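FOR IMMEDIATE RELEASE

Prandlow and Zikmont to collect 1000 folding demonstrations for two-armed robots

Work on garment handling runs through August; data to be shared with outside groups

June 30th, no waitFOR IMMEDIATE RELEASE

Prandlow and Zikmont to Collect 1000 Demonstrations of Robots Handling Clothes

Garment recordings to train the next version of Clesonov, a learning system for two-armed machines

30th June – Prandlow, a developer of software for robot arms, and Zikmont, which supplies sorting equipment to commercial laundries, have started a joint program to record 1000 demonstrations of a two-armed robot handling everyday clothes. The recordings will be used to train Clesonov, Prandlow's learning system for soft materials. Recording is set to continue through August.

Each demonstration is made by a trained operator who guides both arms through a task from start to finish. The system stores the positions of the joints, the opening of each gripper, and the video from the cameras. Clesonov then learns from the full set which movements tend to follow which views of the cloth.

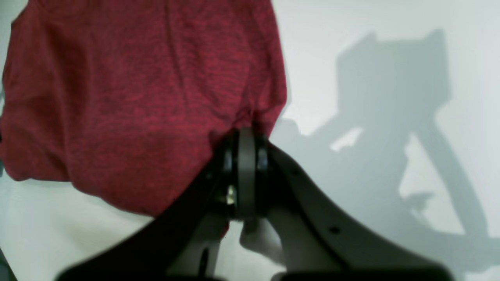 Clothing is a hard subject for this kind of learning. A box keeps its shape when it is picked up. A T-shirt does not, and the same shirt dropped twice on the same table will land in two different ways. The partners chose to begin with knit garments in plain colors and a small number of tasks: picking up, spreading out, straightening an edge, and folding.

"We had good results last year with towels and assumed shirts would be a small step," said Győző Csonka, head of data collection at Prandlow. "They were a big step. The sleeves get under the body, the neck closes up, and the operator has to decide what to grab first. Those decisions are what we want in the recordings, so we ask people to take their time."

Operators work in sessions of 60 minutes and then change places with a colleague. Before each demonstration the garment is put back on the table by hand. Some starts are nearly flat and others are crumpled, following a written schedule so that the easy cases don't take over the set. Demonstrations in which the cloth slips or a fold goes wrong are kept and labeled, as long as the operator goes on to correct the problem.

A second person reviews every recording before it is added to the set. Files with missing video or a dropped signal from either arm are thrown out and the task is recorded again.
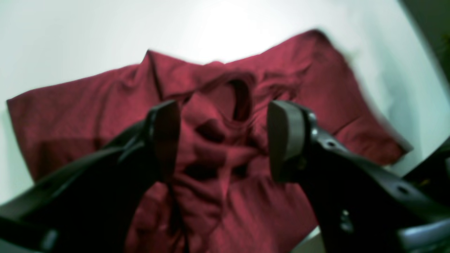 Views from the gripper and from above

The program uses cameras close to the grippers as well as a wider view of the table. The close views show how the fabric gathers near the fingers, while the wide view shows where the rest of the garment is. Prandlow's earlier towel set relied on the wide view alone, and the system often closed its fingers too soon or too far from the edge.

Lighting is left uneven on purpose. The arms throw shadows over the cloth as they move, and on darker fabrics a shadow can look a lot like a fold. Prandlow considered adding lamps to remove them and decided against it – laundries have shadows too. 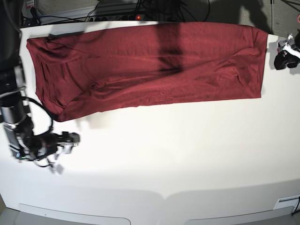

Zikmont will test the trained system at its Sipos site, where staff now sort and flatten garments by hand before they go to the folding line. The first test will use 25 garments that do not appear anywhere in the training set. No changes to staffing or to the existing line are planned as part of the test.

"Our customers ask about this every month, and I tell them we don't have an answer yet," said Kinga Hegedűs, operations manager at Zikmont. "What I want from the test is a plain list of what it can pick up and lay out, and what it can't. Buttons and zippers can come later."

Availability

The recordings will be offered to university groups and other non-commercial users once review is complete. The release will include the video, the arm and gripper data, and the labels for corrected mistakes. Operators' names and voices are not part of the files. Groups that would like to suggest garment types for a later round can write to Prandlow until the end of August.

About Prandlow

Prandlow makes software that lets robot arms learn handling tasks from recorded demonstrations. Its main product is Clesonov.

About Zikmont

Zikmont builds and services sorting and conveying equipment for commercial laundries and runs a test hall at Sipos.

Media contact: Press Office, Prandlow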